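Two weeks without the car

Thu 31 October

So the car is back! I picked it up from the shop in Urkirside this afternoon and drove the long way home with the heat blasting, just because I could. It was gone for 14 days, and the bill came to $909, and I have feelings about both of those numbers.

For anyone who missed it, this all started in July with a squeak. A little one, only when I backed out of the driveway. I turned up the radio (my usual repair method) and forgot about it until the squeak became a grinding noise and the steering wheel started shaking every time I slowed down for the light by the gas station. Front rotors, pads, and one caliper that had seized up. The mechanic was very polite about how long I must have been driving on it.

The part that took forever was the caliper. The first one they ordered was for the wrong side, and then the right one sat in a warehouse over a weekend. I got a lot of reading done on the bus, at least.
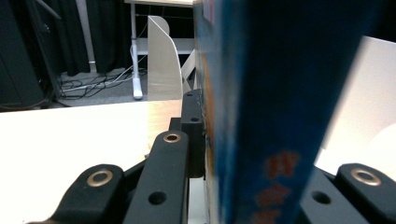 Blue, with a bit of red lettering

I really did think about trading the thing in. I call it Nimby, by the way, I've called it that since the week I bought it, and it's hard to sell something with a name. But I went as far as looking at listings on Daterlow one night, and wow. Anything I'd want was way out of my range, and the one I could afford had a "minor smell" in the description. A minor smell! I closed the laptop.

Then there's the rust, which I've been pretending is dirt. It's on the rear wheel arch, and the shop says it's only on the surface for now and I should get it sanded and painted before they start salting the roads. I'm going to try doing it myself. I've watched enough videos to be dangerous.
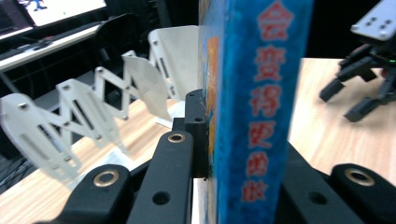 会变得更勇敢, down the spine

My budget for the whole year was $2,000, and that was supposed to cover insurance too, so the rust job is going to be me, a sanding block and a can of paint that's hopefully the right shade of gray.

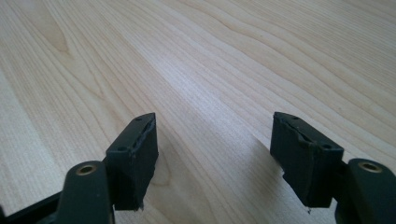
Winter tires are the other thing. I bought a used set last year from a guy across town and they've been in the shed ever since. I checked the tread last night with a coin and 2 of them are fine and the others are, let's say, optimistic. You're supposed to replace them all together, so I guess I'm shopping again. If anybody around Swai has a set of 16-inch tires they don't need, please email me!

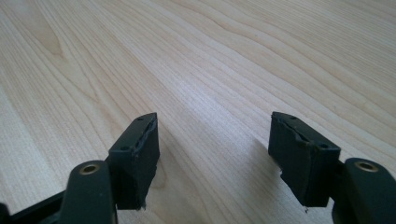

Oh, and the brakes. They feel amazing. I'd gotten so used to pushing the pedal halfway to the floor that I nearly put my forehead on the wheel at the first stop sign. The shop told me to take it easy for the first couple hundred miles so the new pads can bed in, which means no hard stops if I can help it, so I'm leaving a big gap and letting everybody honk.

Next on the list is the wiper that only wipes the middle.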